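Build thread, continued. For anyone joining now: I am making a robot that picks fruit out of a basket, in a shared workshop, at a pace best described as geological.

The arm budget was $400. The arm budget is now a historical document.

Spent all of last night on the wrist. The old servo buzzed like a blowfly in a jar, so I swapped it for one Benedikt had left over from his Kesov printer mount. Less buzz. More drift. You can't have everything.

Helmi reckons my trouble is the lighting. Sigrún reckons it's the code. Heidrun reckons I should have built a bookshelf.

Moved over to the white table this arvo to sort out the vision side. The task has been pared back a fair bit since the fruit salad plans of June.

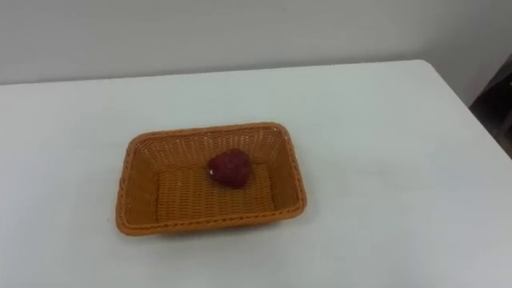 One basket, one strawberry. The whole curriculum.

First go at detection drew a lovely confident box around the rim of the basket. 17 tries in a row. It is very keen on that rim.

To be fair, the rim and the berry are both on the warm side and my colour threshold was set by a tired person (me) at midnight.

Tightened the hue range, told it to ignore anything long and skinny, and now it finds the strawberry. It also finds my sleeve, if I wear the red jumper. I have stopped wearing the red jumper.

Next up is grip force. I've got it capped at 200 on whatever scale the Flikell board uses. The manual is 7 pages long and the word "units" isn't in it.

If anyone has wrangled one of these boards and knows what the number means, my replies are open. Seon-mi, I know you have one in a drawer.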